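3.2 Surface finish and reverberation in small rooms

Reverberation time was measured in 47 furnished rooms in the Fodness housing block. Each room was classed by its dominant wall and floor finish. Hard finishes (tile, stone, bare plaster) were treated as one group and papered walls as another. Doors were kept closed during each run, and the source was placed at least one meter from any wall.

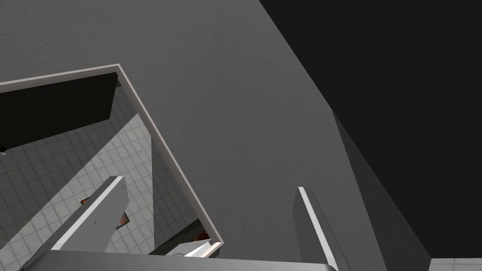

The decay curve was fitted over a range of 30 dB. Where the fit was poor, the run was repeated once and the second value was kept. Results below 200 Hz were dropped from the analysis, as room modes in spaces of this size make a single decay value hard to interpret. The remaining bands were averaged by room and then by class.

Papered rooms had shorter decay times than plastered rooms of similar volume, but the difference was small and fell within the spread between repeat runs in the lower bands. Floor finish had a larger effect.

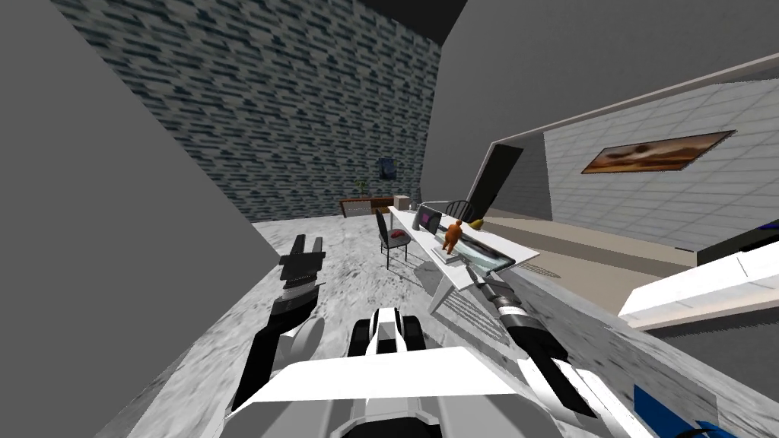 Furniture was entered as a single covariate, the ratio of covered to open floor area. This is a coarse measure. It does not separate upholstered pieces from tables and shelving, and it takes no account of height. The Mayrhofer correction was applied to rooms with sloped ceilings. Leaving it out changed the class means but not their order.

Figure 4. Plain and patterned wall surfaces with hung pictures.
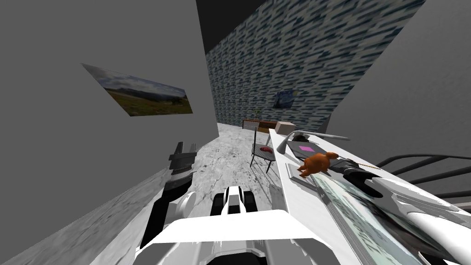
Zustik, October

A second set of runs was made at the Zustik site with the same source and the Jumine receiver. Wall pictures were left in place. Their combined area was small compared with the wall area in every room, and no separate absorption term was assigned to them. The site means agreed with those from Fodness in all bands except the highest, where air absorption had not been corrected for humidity.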